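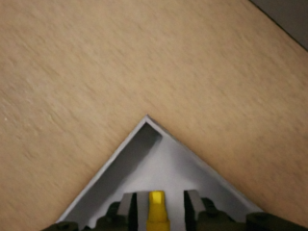 I spent most of the winter looking for a kitchen table, and in the end I bought one that was older and heavier than I had planned. I knew the color before I knew anything else. I wanted light tan wood with a short, fine grain, the kind where the brown streaks are soft enough that you only notice them on one side of the top. A plain gray tray looks good on a surface like that, even set down crooked, and so does one small yellow thing. Dark wood makes a small kitchen feel smaller, and ours gets sun for two hours in the morning and then no more until the next day.

The old table was glass. It came with the apartment and I never liked it. Every fingerprint showed, and it was cold on the arms in winter. When one of the legs started to lean I took it as permission.

Where I looked

I started with new tables. Skarar has a showroom off the highway and I went there twice. Their best one was $700 without chairs, and the top was nice, but the legs were set so far in that I could rock it by leaning on the end. The salesman said it would be better on a level floor. Mine isn't level. The cheaper model was $300 and had a printed surface, with the same knot showing up in two places.

After that I looked at used ones. Most of the listings were a long drive away or already gone by the time I wrote. I did go and see one in a garage that was listed as oak and was a door on trestles. It was a good door.

I found mine at a secondhand place in Bridton called Mindia, which is mostly lamps and church chairs. It was at the back with a stack of plates on it. The tag said $200. I measured it, went out to measure the car, came back in and measured the table again. The legs come off with four bolts, so it went in the back with the seats down.

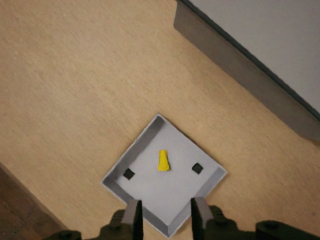 Cleaning it up

The top had a layer of old wax with dirt in it. I washed it with a little dish soap in warm water, wiped it with a clean cloth and left it overnight. I would not skip the night. I put my hand on it that evening and thought it was dry, and in the morning it was two shades lighter.

Then I sanded, always with the grain. I started with 120 grit and finished with 180. I did it by hand with a cork block, partly to keep the neighbors happy and partly because I had borrowed a power sander once before and put a dip in a shelf. It took three evenings. There was one ring, probably from a plant pot, that went deeper than I wanted to chase. I left it. It's at the end where the toaster is.

Keep a vacuum close by. I got dust on top of the refrigerator, in the next room, and inside a cupboard I would have sworn was shut.
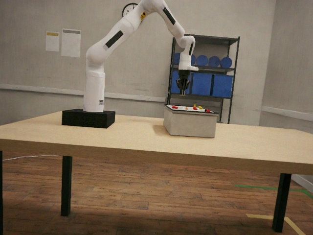

Oil or varnish

I read too much on this. Varnish is tougher, and if you have small children it probably makes sense. But when it does get scratched you have to take the whole surface back to fix it properly. Oil wears faster and you can repair one spot on a free afternoon. I went with oil.

I used a can of Partanen clear, which the hardware store had on the bottom shelf. Two thin coats, wiped off after 20 minutes, with a day in between. The second coat is where the color comes up. It went a bit more yellow than the bare wood, and has settled down since. I would test it on the underside first, which I did only after I'd done the top.

Spread the rags out flat to dry, outside if you can. Oily rags in a pile can heat up and catch fire. It says so on the can and I still hear from people who didn't know.
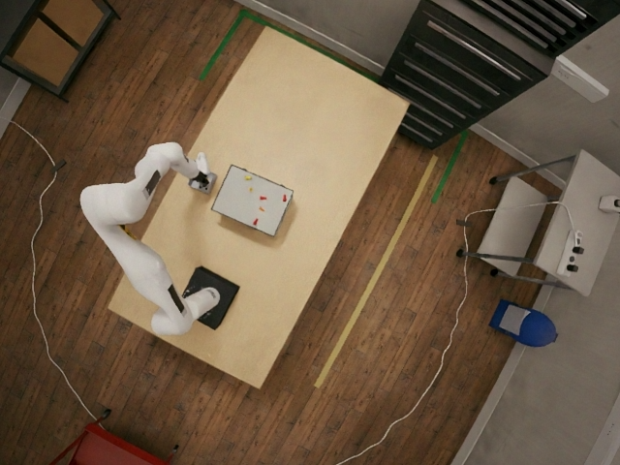
How it has held up

I finished it in November, so it has had a good stretch of breakfasts. Water left for an hour does nothing. Water left all night leaves a dull patch that goes away with a dab of oil. Red wine left a mark that did not go away, and tomato sauce didn't leave one, which surprised me.

The only real nuisance is the gap down the middle, where the two halves meet. It opened up when the heat was on and crumbs went in. I clean it with a butter knife. It has closed again now that the weather is humid, and I expect I'll be back at it with the knife once the heat is on.

I still need chairs. I have two from the glass set and a stool, and the stool is 11 inches too tall for anything but standing next to. Mindia had four that matched each other the last time I went in, but one had a split seat and they would not break up the set. I'll look again next month.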